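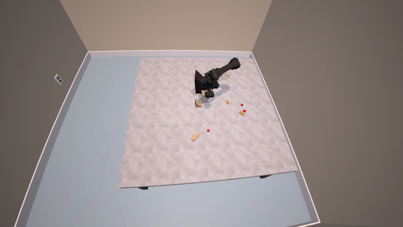 Khrystyna Onyshchenko starts her Saturday the way other people start on a leaky faucet, with coffee in one hand and a list in the other. The list belongs to the practice cell at Stomgate – a black arm on a square table, with a scatter of small blocks and cubes to pick up – and all of it lives inside a computer.

You might think a simulated machine would need no looking after. I certainly did, and I said so, and she was kind enough to laugh (she has heard it before!) and pull up a chair for me. The joints have to match the real arm's, she explained, and so does the way a block slides when it gets nudged. Let those numbers drift and the real arm downstairs starts closing its fingers in the wrong spot.

So she goes through them one by one. There are 38 settings for the arm alone, and 16 more for the table and the pieces on it, and she reads each one aloud under her breath while Petro Bilyk checks it against the sheet he measured by hand. "The red cubes were too slippery all of September," he told me, still a bit sore over it. "I dreamed about those cubes."

Then comes a test run of 609 picks, left to go through lunch. Khrystyna wanted soup, Petro wanted dumplings, and we ended up having both.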